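Dunevel Unit 13 -- sorting table and loose goods inspection
October round
Inspected by: Babak Fallahi
Copy to: Grestel (building), Ghasemi (supplies)

I was asked to use the long form again. I have used it, and I have put comments wherever a plain yes or no would be misleading, so there are a lot of comments. The main concern this time is the sorting table and what gets left on it.

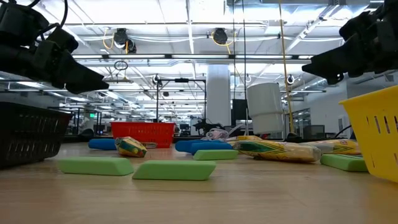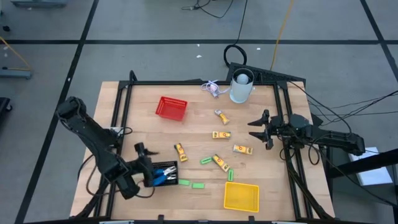 Section 1. Table and surface

1.1 Table top sound, no splits or raised grain -- PASS
Ran a cloth over it and nothing caught. The previous sheet says "excellent condition", and I would not go that far for any table in daily use.

1.2 Table stable under load -- PASS
Leaned on all four corners. There is a slight creak at the back left. Grestel says it has always done that, which is the answer I get to most things in Unit 13.

1.3 Surface clear when not in use -- FAIL
Sponges and packets left lying where they were last put down. I am told this is "mid-task". It was mid-task on my last two rounds as well. If a job is under way there should be a slip on the table saying so, and there was no slip.

1.4 Surface wiped between batches -- NOT SHOWN
The wipe-down sheet has been initialled every day in the same pen, in what looks to me like one sitting. I can't mark that as a pass. I can't prove it's a fail either.

Section 2. Baskets

2.1 Baskets free of cracks and sharp edges -- PASS
Plastic, slotted or open-sided, light enough to lift with one hand. Checked the rims with a bare thumb.

2.2 Baskets standing clear of the table edge -- FAIL
Anything parked at the end of the table gets a hip or an elbow sooner or later. Move them in by a hand's width. I asked for this last time and was told the position had been agreed. I have not seen the agreement.

2.3 Colour system in use and understood -- FAIL
The Pomuseo guide on the wall says each colour has a purpose. I asked what goes in red and got one answer before lunch and a different one after it. What goes in yellow got a shrug. Either train people on the guide or take it down.

Section 3. Loose goods

3.1 Sponges of one type kept together -- FAIL
Green and blue foam sponges mixed over the table. Stores say they are the same sponge in two colours. The order sheet has them under separate lines, so somebody once thought otherwise. Ghasemi to confirm in writing which is right.

3.2 Packets undamaged and closed -- PASS, with a note
Handled each one and found no torn ends. The note is that packets with very similar yellow wrappers are being sorted by eye, at speed. I am assured that mix-ups don't happen. The returns folder, item 148, is a mix-up.

3.3 Small items not left under or behind larger ones -- FAIL
Packets lying against each other and sponges overlapping. Easy to miss one at the end of a shift, and then the tally is out and everyone blames the tally.

Section 4. Hand tools

4.1 Hand tools in a tray when not being held -- PASS
Pliers in the black tray. Good. I would like to see the same on a visit that wasn't in the diary.

4.2 Tools on the register -- FAIL
The pliers should be entered under 3328. That number in the register belongs to a stepladder.

Section 5. Cables, cups and other things

5.1 Cables coiled and off the working surface -- FAIL
White cables in a tangle on the table top, just behind the packets. Coil and tie them, or take them away. "We know about them" is not an action.

5.2 No drinks on the table -- QUERY
White cup on the table. I was told it isn't for drinking from. In that case label it, and the question goes away.

5.3 Walkway around the table clear -- PASS
Clear at 11 in the morning. I make no claim for the afternoon.

Actions before the next round

Slip holder fixed to the wall by the table -- Grestel
Cables tied or removed -- Grestel
One page saying what each basket colour is for, signed by whoever decides -- Ghasemi
Sponge order lines checked -- Ghasemi
Register entry 3328 corrected -- me, once I find out where the stepladder went

Overall: usable with restrictions. The draft summary I was sent said "fully compliant" and had been typed up before I arrived. Please don't circulate that version.

B. Fallahi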